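Week 6 handout: Furniture sold in parts

Read before Saturday's session. Bring the worksheet from Week 5 with your shipping figures filled in.

**1. Why makers ship in parts**

A finished chair is mostly air. A box of finished chairs costs a lot to move and store, and the maker pays for that space at each step. Flat or nested parts cut the volume sharply. In the Zastero case (reader, p. 62), a truck that carried 602 assembled stools carried 3113 packed in parts. The unit cost of the stool hardly changed. Freight per stool fell by most of its former amount.

The saving has a price. Assembly work moves to the buyer, and so does the chance of getting it wrong. Returns at Zastero rose in the first year, and the support desk had to be enlarged. 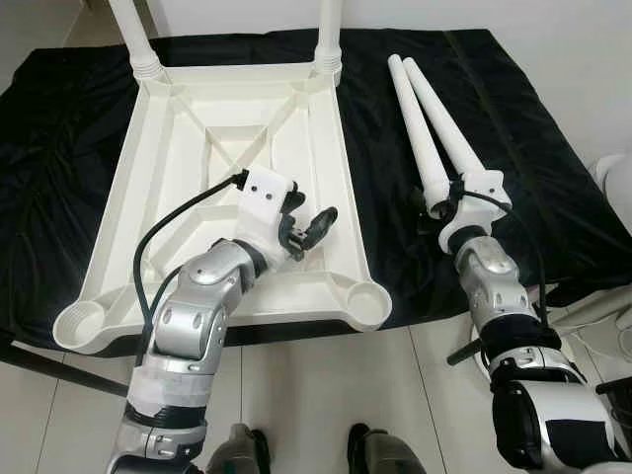
Types of joint matter a great deal in this trade-off. We will use four groups:

- Screw-in: the part carries its own thread. Few or no loose pieces.
- Push-fit: quick, but hard to take apart again.
- Bolt and insert: strong, needs a tool, adds a bag of hardware.
- Cam lock: common in board furniture, weak after repeated use.

**2. What to count as a cost**

Students often leave out the following:

- Printing and translating the instruction sheet
- Spare parts kept in stock for missing-piece claims
- Staff time on calls
- Refunds where the item was fine but the buyer gave up

Morag Pringle's paper on Brileo puts the last item at 17 percent of all refunds. Note that she left out store pickups, so do not compare her number directly with the Zastero one.

**3. For the session**

Work in pairs. Take one product from the Stanaron list and set out its cost twice, once shipped whole and once in parts. State your box size. Keep the retail price the same in both versions.

Callum Yule will collect the sheets at the end. Late sheets go in the tray outside his office.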